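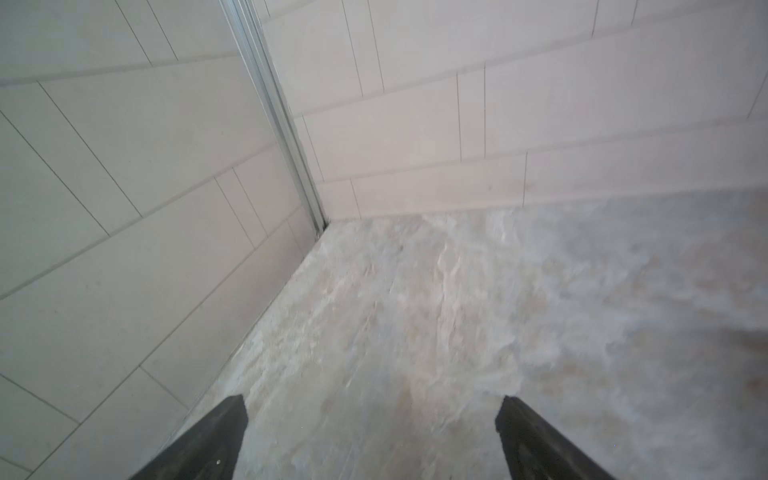 Words and photos by the Plundilow site office
Posted Monday, June 10, 2024

Plundilow is a block of 276 apartments, and each one has a shower enclosure that has to be wiped down and checked before handover. Until May that work was done by hand, by people on their knees. Now a robot arm on a wheeled base does part of it. Moretti, the cleaning contractor, runs it with the same crew as before.

The gallery opens in the corner of one of the showers, with the two black fingers of the gripper low over the floor and nothing held between them. White tile on both walls, a metal trim strip running down the corner, and a stone-effect floor with beige and gray veining. There is a darker smudge on the floor toward the right. Marks like that are what the crew is asked to look at on every visit, and a person still decides what to do about them.

What has changed for the crew

Corners used to be the slowest part of the job. The bottom of the trim is hard to reach, and seven people shared the work in pairs. Knees and lower backs were the usual complaint at the Monday meeting. The arm now takes the low work along the floor line, and the crew does glass, fittings and the upper walls standing up.

The shift starts at the same time, but it starts differently. One person brings the arm up in the service elevator, sets it in the doorway and goes through the start checks on a tablet. Two of the crew have had the Ista training course for this, and the rest are booked on it over the summer. Pay grades for trained operators have been agreed. Pay for people who cover an operator's break has not - that is still being discussed.

The arm is slow to set up in the smaller bathrooms, and in the studio apartments on the north side it doesn't fit past the door at all. Those are still done by hand. Some of the crew prefer them, as there is no waiting around.

Handover sheets are still signed by a person. The Cui tablet software fills in the apartment number and the time, and whoever checked the shower adds their initials and any notes about grout, trim or floor.

More pictures from the upper floors will be added to this page once those bathrooms are tiled. Questions about the work can be left at the site office, ground floor, extension 690.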